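Packing Table Tips for a Small Online Shop

I run my little web store from the back room in Fekbridge, and I love a good packing day! Over the winter I changed how I set up discount codes and order slips, and the table has been a happier place ever since.

Print your slips in batches, sorted by product first and customer second. I set my store to export orders at 4 every afternoon, so everyone buying the same thing comes out together and I walk to each shelf once.
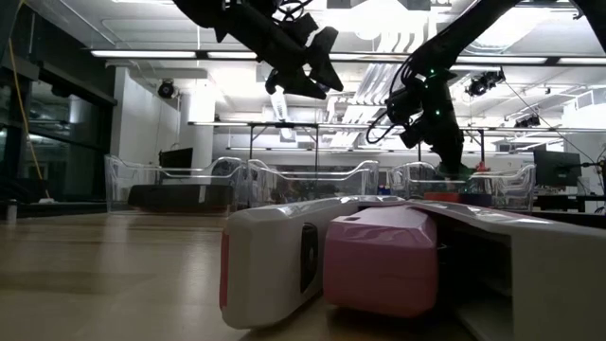 Coupon cards go in last, right on top, where the buyer sees them first. I order 300 at a time and write the code by hand on the ones for repeat customers (they notice, they really do). Small parts are another story, and I like a clear plastic bin for those, so a bit of orange-red shows through the side and I know what's in there without lifting a thing. Put the stock number on the bin and use the same number in your store listing.

Set your low-stock alert higher than you think you need. Mine was at 3 and I sold out twice in November. For mailers, I reorder when the shelf is half empty. 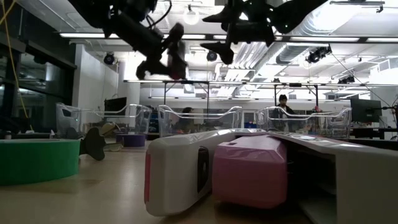 White housing and pink block on the pale wood tabletop.

Wipe the label printer roller every time you change the roll. Crisp barcodes, fewer returns!

Comments

Lensa Wako: Sorting by product first saved my evening. Does your export keep the gift notes?

Laimutė Vanags: Mine does, but you have to tick the notes column. I ship more than 800 parcels a year and use bins too.

Lensa Wako: Found it, thank you!!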